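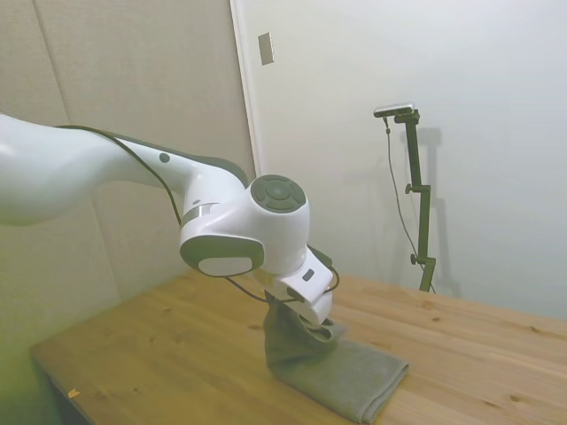
How often does the hand on the towel cell need re-zeroing?

Every Friday before the first run, and again any time the fingers have been off or the hand has been knocked.

Workshop > Notebooks > Barros cell > February

Friday, morning. Barros cell, towel work. Notes by Catarina, with bits from Armindo where marked.

Started on the gripper before touching anything else. Leonilde left a note that the grasp had been slipping on the second fold since the middle of the week and that she had raised the closing force to get through the day. I put it back to where it was. If the force has to go up to hold a towel, something else is wrong and I would sooner find it.

Took both fingers off. Lint packed in behind the pads, left side much worse than right. Brushed it out dry, then wiped with alcohol and left the lot to air while I made tea. The pads themselves are fine apart from a shiny patch on the left one. Roughed it up lightly with the grey abrasive. Will order a spare pair from Vosis anyway, the last order took 24 days to come.

Screws back in with the short driver. The long one fouls the hand and you end up rounding the heads, see January. Fingers closed square at the second go. Re-zeroed the hand, saved as zero_barros_b. The old file is still there, please don't load it.

Cable next. The black one down the arm had crept towards the wrist again and the slack by the hand was bigger than I like. Eased some of it back up past the middle joint and redid the ties. Left enough that the wrist can go to both limits. Drove it there by hand at slow speed to check, both ways, no pull on the plug. Don't tie it tighter than this. Lụa did that on the Amley cell and it took the connector with it.

Camera stand: lower knob had worked a bit loose. Nipped it up, then ran the table calibration. First result was poor, error of 3 mm at the far corner. Wiped the lens, ran it again, under 1 mm everywhere. Kept the second.

Then towel trials. Folded towel flat on the table, go in from above, close, lift until the top is up and the bottom edge is still down, hold, lower, open. Same towel throughout, turned a quarter between runs.
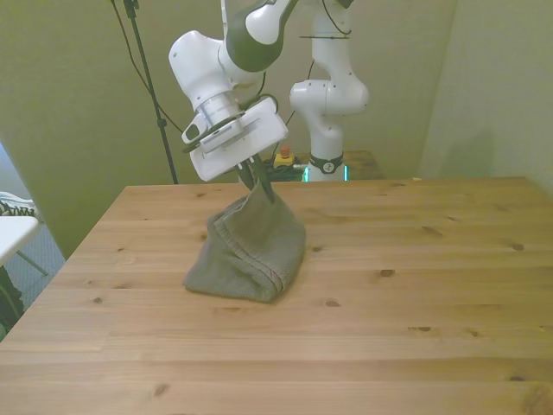 I kept the lift low on purpose. With the towel's weight partly on the table a weak grasp can pass, so once the low lifts were clean I went up to full height for the rest. Totals at normal force:

low lift: 27 runs, 27 held
full lift: 60 runs, 58 held

Both drops were with the hem running across the fingers, where the cloth is thick and only one pad gets a proper bite. I think that's the towel and where we grab it more than the hand. Morven wants to shift the grasp point in from the hem by a finger's width. Fine by me but do it in the script, not by moving the towel.

Armindo: checked the stops after lunch, all good. The one with the yellow housing is stiff to twist back out but it releases. Have asked Flekholm about a replacement.

Cycle time is a shade slower than last month, almost all of it in the approach. I had dropped the speed for the cable check and not put it all the way back. Fixed at 15:40, so ignore timings before that.

To do:
- order finger pads (Catarina)
- grasp point in from the hem, then another full-lift set (Morven)
- add "brush behind the pads" to the weekly sheet. It only says "clean fingers" now and people wipe the front
- look at the cable ties again after a few days' running

Arm parked, power off at the cabinet, force setting written on the whiteboard.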